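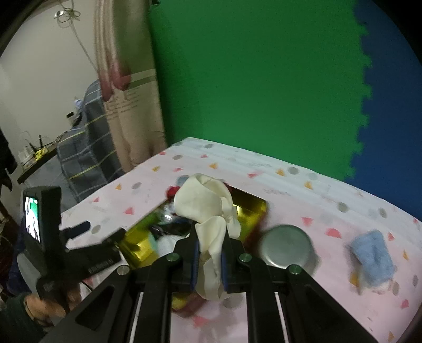

2 Bindung und Warenbild

Satin entsteht durch Atlasbindung: Die Bindungspunkte liegen verstreut und berühren sich nicht. Lange Flottierungen reflektieren das Licht gerichtet, daher der Glanz der Oberseite. Bei Leinwandbindung wechseln Kette und Schuss nach jedem Faden; der Griff ist fester, die Schiebefestigkeit höher.

Bezeichnung: Atlas 5/2 = Rapport fünf Fäden, Steigungszahl 2. Die Steigungszahl darf weder 1 noch Rapport minus 1 sein und keinen gemeinsamen Teiler mit dem Rapport haben. Ein regelmäßiger Atlas über sechs Fäden ist damit nicht möglich.

2.1 Druckware

Flächige Motive werden meist auf Leinwandbindung gedruckt. Zu prüfen sind Passer, Konturschärfe und Rapportanschluss — letzterer auch quer zur Kette. Die Musterkarte Eltance (Blatt 19) zeigt typische Passerfehler.

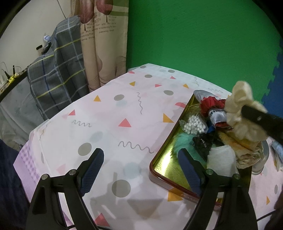
Abb. 2: Tischdecke mit Streumuster aus Kreisen, Dreiecken und Wellenlinien

Zur Übung: Patrone für Atlas 5/2 und Atlas 8/3 zeichnen, Bindungspunkte markieren, Flottierungslänge angeben. Abgabe im Oktober, Fach Ulleck.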